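Sorting the small stuff: getting a home kitchen packed
Speaker notes, evening session on moving house
Running time with questions: under an hour

Slide 1. Title slide. Leave it up while people find a seat. Mention the handout at the door.

Slide 2. Chopsticks, sticks and a small box. Small kitchen things take longer to pack than big ones.
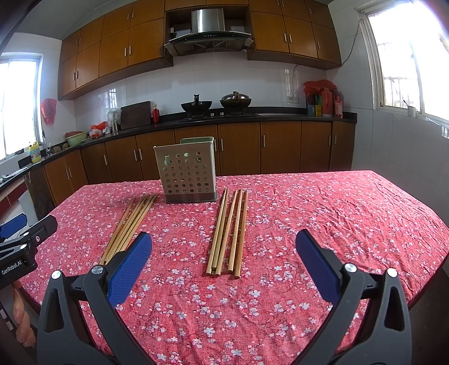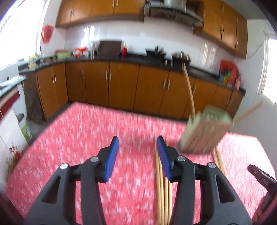 Page last changed: March

Slide 3. Why start with the kitchen

Ask who has moved in the last couple of years. Wait for hands.

Most people start with the books because books are easy. The kitchen gets left to the last night, and it is the room with the most separate items in it. When I did the count for my own move to Bimimari I had over 1000 things in the kitchen, counting every spoon and every jar. The rest of the unit came to less than that.

The point of this slide is to get people to open one drawer when they go home tonight.

Slide 4. The 3 piles

Going with you and needed in the first week. Going with you and not needed for a month. Not going.

Don't let people add a "maybe" pile. Someone will ask. Tell them a maybe goes in the second pile and gets looked at again at the other end.

Slide 5. Labels

I use the Stendix sheets, but masking tape and a marker will do. Write the room on the side of the carton, never on the lid, as you can't read a lid once cartons are stacked. Write the room at the new place. "Kitchen" is fine. "Top cupboard near the old fridge" means nothing to the people carrying it.

Number every carton and keep the list on paper. If your phone goes flat on the day you still have the list.

Slide 6. Weight

Show the photo of the split carton. Plates stand on their edge, packed close together, with paper between each one. Tins go in small cartons only. If you can't lift it from the floor yourself, take some out. Fill the top with tea towels so it doesn't crush when another one goes on it.

Pause here for questions. There is usually one about glasses. Answer: socks.

Slide 7. What it costs

Go through the two quotes on the handout. Patavus quoted me $4000 with packing included. Kadrić quoted $1000 less, but I had to do the packing myself and have everything at the front door by 7 am. I took the second one and used the difference for cartons, two nights in a motel and a new washing machine hose.

Be clear these were for a two-bedroom unit on the first floor, going interstate. Theirs will be different. Tell them to ask each firm what happens if the truck can't park close to the building, and to get the answer in writing.

Slide 8. Food

Run the freezer down from a month out. Open bottles don't travel. I lost a doona cover to a bottle of fish sauce. Spices are all right if you tape the lids. Check the rules for fresh fruit, plants and honey before crossing a state border, and do it early enough to give things away.

Slide 9. The first-night carton

Kettle, mugs, a pot, a sharp knife wrapped in a tea towel, dish soap, toilet paper, phone chargers, light bulbs, scissors. It goes in the car with you and not on the truck. Ask the room what they would add. Last time somebody said a shower curtain and I have put that on my own list since.

Slide 10. Unpacking

Line the drawers before anything goes in. Put things where your hand goes looking for them, even if it isn't where they lived before. Leave the last couple of cartons open in a corner and take from them as you need to. Whatever is still in them after a month can go to the op shop.

Slide 11. Questions

Leave this one up. If it goes quiet, go back to slide 7, as people often want to write down the figures. Cartons at the back of the room are free to take. Room has to be clear by 8.30 pm.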